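Zweiarm-Zelle Okness – Einrichten und Pflege

Arbeitsplatz mit zwei Armen, beidseitig je ein Greifer. Tisch ausrichten, Dämpfer mittig, Teller rechts, Deckel links ablegen. Greifkraft für weiche Teiglinge niedrig anfangen, dann langsam hoch. 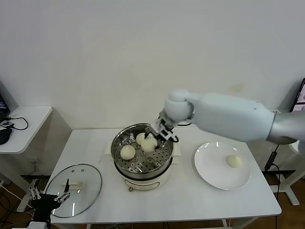
Nach 200 Griffen Finger abwischen, Kabel am Handgelenk auf Scheuerstellen prüfen. Alle 2000 Griffe Nullpunkt neu anfahren – beide Seiten, nicht nur die rechte. Ersatzfinger Best.-Nr. 1252, meist ab Lager lieferbr.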